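About Brosix Textile Care

Brosix is a laundry and mending service in Bredgate. We wash, dry, fold and repair clothes and house linen for families, guest houses and small offices. We started as a shop with 2 washing machines and one long table, and today we are a team of 11 people with a bigger workroom on Prorkholm Street.

How we began

In the first year we did only washing. Many customers asked us if we can also fix a zipper or close a small hole, and we always had to send them to another place. This was a pity for them and also for us. So we bought a used sewing machine, learned to use it well, and put a small sign in the window. After one winter the mending was already half of our work.

What we do now

Our daily work is washing and folding by weight. You bring your bag before 10 in the morning and you can pick it up the next afternoon. We also take bed sheets, curtains, tablecloths and work clothes. For guest houses we have a regular pickup, and at the moment we take care of 240 beds in Bredgate and in the villages near the river.

Mending is done by hand or by machine, it depends on the fabric. Knitted clothes need more patience than woven ones. If the knit is pulled too much under the needle, the seam becomes wavy and it will not lie flat again. For this reason we ask a little more time for sweaters, robes and soft tops.
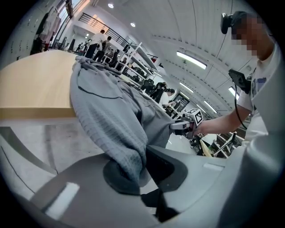
We tell you the price before we start. If a repair costs more than the piece is worth to you, we will say it openly, and you decide. Some customers want to keep an old shirt at any price, and we understand this very well.

How we wash

We use detergent without perfume, and we keep every customer's clothes in a separate load. It takes more machine time, but we never liked the idea of mixing. Wool and silk are washed on a cold program and dried flat on a net. Please check your pockets! We find coins and keys every day, and we keep them for you in an envelope with your order number.

Our partners

Since our third year we work together with Arnardóttir, a family business which makes wool blankets. When a blanket comes back to them for care, they send it to us. Each spring we wash 200 blankets for them, most of them in April, and the whole shop smells of wool for some weeks.

Visit us

The shop is open from 8 in the morning until 6 in the evening. The entrance is from the yard side, next to the bicycle stand. For large orders please call one day before, so we can keep a machine free for you.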